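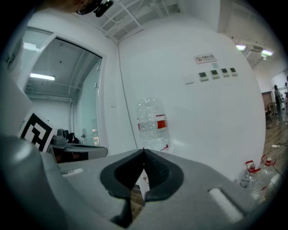 Writing the Rules for Hand-Held Gripper Work

A hand-held gripper has no motor, no controller and no emergency stop. For that reason most machine safety documents pass over it. The tool is a molded body with fingers at one end, and the person carrying it does the work that a robot arm will later be asked to repeat. Sites that collect this kind of demonstration have had to write their own rules, and the results differ widely in length and quality.

Cernow, which runs recording work for several automation customers, issued the second edition of its site procedure on Friday, October 25, 2024. The first edition ran to 2 pages. The new one has 7 sections and replaces a loose set of notes that operators had been keeping at their own stations. Rhonda Landry edited both.

"The first one told people how to hold the tool," Landry says. "It said very little about the room."

The room now takes up the longest section. Before a session starts, the operator walks the working area and records what is on the floor. Task objects such as bottles may lie on the floor if the task sheet calls for it. Cables may not cross the operator's path. Where a cable can't be moved, it is routed along the wall and taped at both ends, and its position is entered on the sheet. Plugs that aren't in use are picked up.

Posted building rules apply at all times, including no-smoking signs and any limits on wall controls. Operators don't change the thermostat or the lighting during a session. A change in lighting between two takes of the same task is treated as a fault in the record, and the second take is marked for review.

Fiducial markers get a page to themselves. A marker board must be flat, clean and fully supported. Leaning one against a window is permitted under the Cernow procedure if the base can't slide, though a fixed stand is preferred. The board is not to be moved once the first take has begun. If it is bumped, the operator stops, enters the time and repeats the calibration step. Tape over any part of the printed pattern is grounds for replacing the board.

Head-mounted cameras raise a different set of problems. The wearer's attention is on the gripper, and the added weight makes quick turns of the head tiring. Cernow limits continuous wear and requires a break between blocks. The wearer does not walk backward. Anyone else entering the working area speaks first and waits for a reply.

People in the background are covered under a separate heading. Landry's position is that anyone who could appear in a recording has to be told before it starts, including people in corridors and in rooms behind glass. Notices at the door are accepted as a supplement to telling them in person. If someone asks to be left out, the take is withdrawn or the person is masked before the file leaves the site.

Hélène Lévesque, who reviews procedures of this type for Charbonneau, considers that section the strongest. She is less satisfied with the treatment of wear. Finger pads lose grip as their textured surface is rubbed down, and a worn pad changes how far the operator has to close the fingers on a smooth object. The change is gradual, and operators compensate for it without noticing.

"You end up with a record of a person correcting for a bad pad," Lévesque says. "The arm that learns from it will have a new pad."

Her recommendation is a fixed inspection interval, with the pad checked against an unused one from the same batch. Cernow's text asks only for a visual check at the start of the day. A log kept at one of its sites in September listed 646 takes on a single tool with no pad entry after the first morning. Landry accepts the point and says an interval will be added once there is enough wear data to set one.

Labeling is another area of disagreement. Flotar, which uses a procedure close to Cernow's, requires the tool number to be read aloud at the start of each block. Cernow requires it in writing. Lévesque favors the written entry, on the grounds that a spoken number is lost if the audio track is removed for privacy.

Neither company's text deals properly with mixed sites, where hand-held work and a powered arm share a floor. Anusow has circulated a draft that keeps the two apart by schedule, with the arm isolated and locked out before any operator carrying a gripper enters its reach. Comments on the draft are still being collected. Landry has asked for the lockout step to be signed by the person holding the key, with a separate signature from the operator.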